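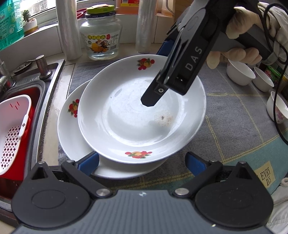

Blue pads on either side of the plates, and the second gripper coming down into the top dish.

Gripper Tryouts at the Kitchen Counter

Welcome to the gallery page for our October round of gripper comparisons! Regular visitors will know that we have been trying to settle on one hand-held gripper for all of our dish handling work, and that we have been going back and forth on it for much longer than any of us planned. Rizal Wijaya took charge of the sessions this time, and Girish Chauhan kept the notes, which run to a good many pages and include his opinions on finger pads at some length (he has a lot of them, and most of them are worth reading).

We put 214 grasps on the log for this round, split over plates, bowls and jars. The idea was to stay with ordinary kitchen things, the kind with glossy glaze, painted rims and a few scuffs from years of use, and to work beside a real sink with a real placemat under everything. A bench with foam blocks on it is fine for a first check, and we did plenty of that with the Frota fingers back in the spring, but a smooth white rim asks quite different questions of a gripper.

A few notes to go with the plates

Stacked plates were the item everybody wanted to try first. When the upper dish is deep like a bowl and the lower one sticks out to one side, you have to decide which rim you are going for before you close the fingers, and it is surprisingly easy to change your mind halfway down. Rizal likes to come in low with the fingers wide open. Girish prefers a steep diagonal approach from above, aiming into the dish, and the two of them went over this more than once.

On pads, the softer Brunico set got the kinder comments for thin rims, while the Clirnico set was easier to wipe down between runs and went back on the tool without any fuss. We ran 50 grasps with each before swapping over, then used the rest of the session for repeats and for anything that had looked odd in the notes.

Something we would like to do better next time is the handle. A fabric glove is comfortable for a long afternoon, but it does change how firmly you feel the grip closing, and Girish would like a few runs with bare hands for comparison. The cable deserves some thought too, as it likes to find its way toward whatever bowls are standing on that side of the counter.

Jars and single bowls will get a page of their own under the Aver heading once Rizal has finished sorting the logs. If you have tried similar fingers on your own dishes, do write and tell us how you got on, especially with rims!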